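Retired bus timetabler turns her attention to lonely lunches

Stilach Neighbours recruits older residents to sit down, eat soup and listen

STILACH, Jun 4, 2025 – After a career spent making sure other people arrived on time, Maja Kozłowski had planned to do very little in retirement, and to do it late. She lasted until November.

That was when she answered a card in the library window asking for "a person with a free Thursday or similar" to keep an older neighbour company over lunch. She now co-ordinates the Shared Table scheme for Stilach Neighbours, which today opens its second round of recruitment and is looking for 30 new lunch companions, most of them, it hopes, over the age of sixty.

"I was told it would take an hour a week," said Kozłowski. "I drew up timetables for a living, so I should have known what that meant."

The scheme pairs retired people who have time on their hands with neighbours who mostly eat alone. Companions bring a meal or help to make one, and stay for the conversation. Subjects covered in the first round include hip replacements, the price of stamps and whether the old swimming baths were ever warm.

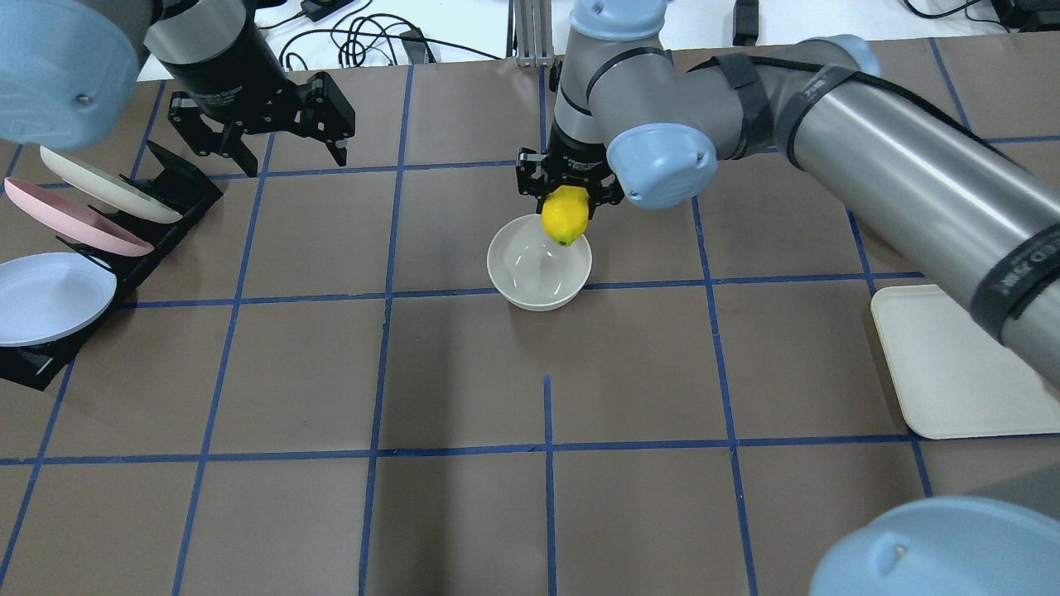
By the Stilach Neighbours press desk
Community news | 3 minute read

Companions served 495 lunches in the first round. The charity admits that a fair share were leek and potato soup, and has since added a recipe sheet to the welcome pack.

New recruits attend one training morning, held above the Orkard bakery in Šimko Street. It covers food hygiene, safe lifting and what to do when a host insists on paying. Travel costs are refunded, and the stairs have a handrail on both sides.

"People expect me to say it has changed my life," said Kozłowski. "It has changed my Tuesdays and my opinion of dumplings. I do look forward to it more than I let on."

Housing association Clirora is meeting the cost of the second round and has lent its common rooms to hosts who would sooner not have company at home. More than 20 have taken up the offer.

Applicants need two references and a reasonable tolerance for photographs of grandchildren. No cooking experience is required. Forms are available from the library desk, the Orkard bakery and any Clirora office, and may be returned by hand or by post.

ENDS

Notes to editors

Shared Table is open to hosts aged 65 and over living in Stilach. Maja Kozłowski is available for interview, though not at lunchtime.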